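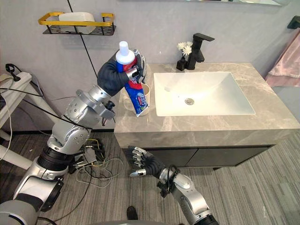
How to keep a small bathroom counter in order

When I moved to my apartment in Drallen, the bathroom counter was 40 inches wide and I could not see any of it. Everything stood there: two hair brushes, the hand cream, three half-used tubes of paste. I have changed this little by little, and now the whole counter takes me 3 minutes in the morning. I write my method for people who also have only one sink and not much storage.

What you need

One cup for the tubes and brushes
A soft cloth
Mild dish soap and warm water
A basket or a shelf for the things you do not use every day

Step 1. Take everything off

Put all the things on a towel outside the bathroom. Do not clean between the bottles. I did it like this for years and there was always a ring under the soap.

Step 2. Look at the floor also
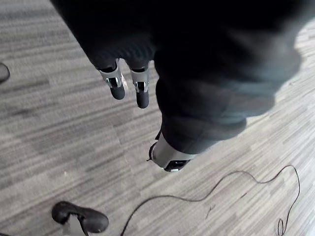 Small things fall down when you clear a counter, and it is better to find them before you start with water. I look first under the cabinet and then along the door, where the caps like to roll. A gray striped carpet is difficult for this, a hair pin can lie on a dark stripe and you will walk over it the whole week. Go over it once with the flat hand, or with the vacuum cleaner if you have it near.

Step 3. Wipe the stone

If your counter is marble, please do not use vinegar or lemon. They leave dull spots and these you cannot wash away. Use warm water with a few drops of soap, wipe from the back to the front, then wipe again with clean water and dry it. Behind the faucet the water stays the longest, so I fold the cloth to a corner and push it in there.

Step 4. Give every thing one place

The tube goes back in the cup — always the same cup, always on the same side of the sink. Close the cap before you put it in. My cup is from Castis and it is quite heavy, which I like, because a light one falls over when the tube is full. 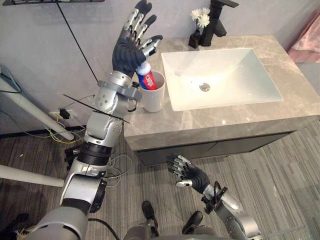 Wash the cup also, once a week is enough. On the bottom there collects a white paste which becomes hard like plaster. Fill it with hot water, wait until you have finished the mirror, and it comes out with an old brush.

Creams, spare soap and the razor go in the basket. If the basket is full, something must leave.

Step 5. Leave one nice thing

I keep one small vase with flowers next to the faucet. Change the water when you wash the cup, and lift the vase when you wipe, the ring comes there too.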